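Prandik Handheld Collection Kit: notes from our evaluation. The Zellurley equipment desk has now completed its assessment of the kit and the labelling service sold with it. The findings are set out in the posts that follow. 1/13

The kit is offered to teams who wish to teach robot arms everyday table tasks without having an arm on site. An operator holds the gripper, performs the task by hand, and the recording is later used for training. 2/13

We purchased two kits at list price. Prandik was told that a review was under way but did not see these posts before publication. Abbasi, which distributes the kit in our region, lent us a spare set of finger pads and has had them back. 3/13

Contents as delivered: the gripper, a charging lead, a hard case, spare pads, a printed quick guide and a licence card for the upload software. One of our two cases arrived with a broken latch. A replacement came within the week. 4/13

Set-up. The quick guide is clear on charging and on pairing. It is poor on calibration, where steps four and five are printed in the wrong order. The online version has the correct order and should be used until the paper guide is revised. 5/13

Our trial covered 1,432 recorded attempts at small household tasks: moving cutlery, lifting items out of a basket, placing plates, sorting tray contents. Of these, 163 were rejected by the upload software, most of them for lost tracking at the start of the recording. 6/13

Rejected attempts are not charged for. They are, however, reported only after the whole batch has been processed, so an operator may repeat the same fault all morning before learning of it. We have asked Prandik for a warning at the time of recording. 7/13

Handling. Operators found the grip comfortable for sessions of up to 40 minutes. After that, several reported a tired wrist, and we moved to shorter turns. Left-handed staff were able to use the kit without any change to it. 8/13

Thin handles remain the hardest thing to pick up cleanly. A fork lying on a plate needs a low, slow approach, and new operators tend to rush it. We would advise a short practice period before any paid recording begins. 9/13

Table layouts were changed between batches, with toy food and real kitchen items used together. Metal cutlery was kept in most of them – on a plate, or standing in a wire basket.
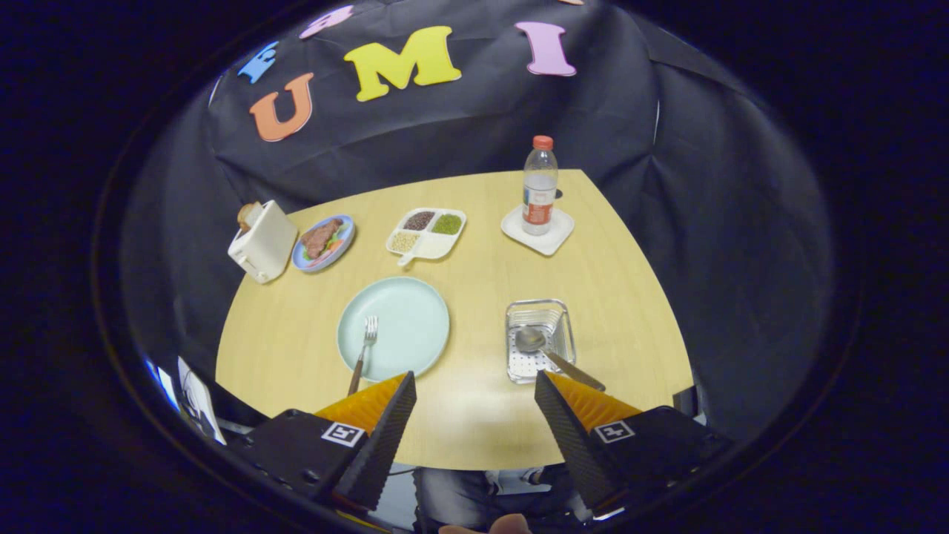 Can the kit be used without the paid labelling service?
Recordings may be exported and labelled by the buyer's own staff, provided that the upload software remains under licence. 10/13

On that service: labels were returned promptly and were accurate for simple moves. Tasks with two stages were sometimes joined into one. Ernel, whose competing service we reviewed in March, handled these better but was slower to return the work. 11/13

Price. The labelling service is sold in blocks of 200 attempts, and unused attempts lapse at the end of the contract. Smaller teams should ask for this term to be changed before signing. Abbasi agreed to do so when we raised it. 12/13

Our view: suitable for teams with a steady programme of recording and a member of staff free to check each batch. Less suitable for occasional use – the calibration has to be repeated each time the kit has been packed away. Questions on the trial may be left under this post and will be answered by the equipment desk. 13/13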